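**June, Sunday, pantry shelf refit**

Day two of what Sveva called "a quick afternoon." Shelf brackets are in. Kristóf cut the lower shelf 21 mm short, then explained for a while that wood moves. It has moved, all right, to the offcut pile. The replacement is from the Brolville yard and fits.

Emptied everything from the old cupboard and sorted by type. Things learned:

- We own three open bags of rice, none labeled, one possibly barley.
- The tin marked COFFEE 500 g holds M4 washers. Relabeled. Where the coffee goes is still open.
- Máté's protein powder went out of date under the previous lease. I put it on his chair.

Noodles are the real problem. Pranab buys them by the case when Zetano has them on sale, and a case doesn't fit on any shelf anyone has ever built. Today's job was to find out whether packs store better flat or on edge, and in what.
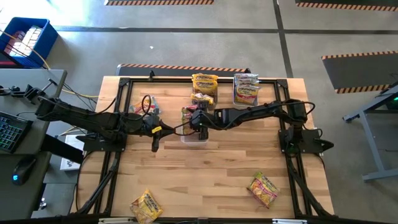 Shelf depth is what settles it. I had measured for jars (156 mm clear, front lip included) and forgotten that a noodle pack is a square brick with floppy ends that catch on everything. Flat stacks lean, then slide, then you are picking Maruchan off the floor at lunch. On edge in a clear container, like the batch on the right with the yellow labels out, they hold each other up and you can read the flavor without pulling anything. The bin in the middle is the same idea, barely started. Packs on edge with no container, as at the back of the table, are fine for as long as there's something to lean on, and a shelf doesn't come with that.

So: clear bins, packs on edge, labels forward. Delphine wants them sorted by flavor. I want them sorted at all. We agreed on wrapper color, which she says is flavor and I say is color.

Bin budget: Revbridge does a lidless one that goes in under the lip with a finger's width to spare. Ordered four. They threw in a catalog.

Loose ends:

- Sand the front edge of the top shelf. Found the splinter already, with my thumb.
- Second coat on the brackets, or admit we like them bare.
- Kiss the cat has claimed the empty case box. Leave it till it gets boring, then recycle.
- Pranab to stop buying noodles until the bins arrive. He has said yes, in the voice he uses for yes.
- Someone taste the possible barley.

Shelf load test tomorrow with the 47 jars Sveva says are "mostly essential." If the brackets hold those they'll hold soup.

*Later, same day:* it's barley.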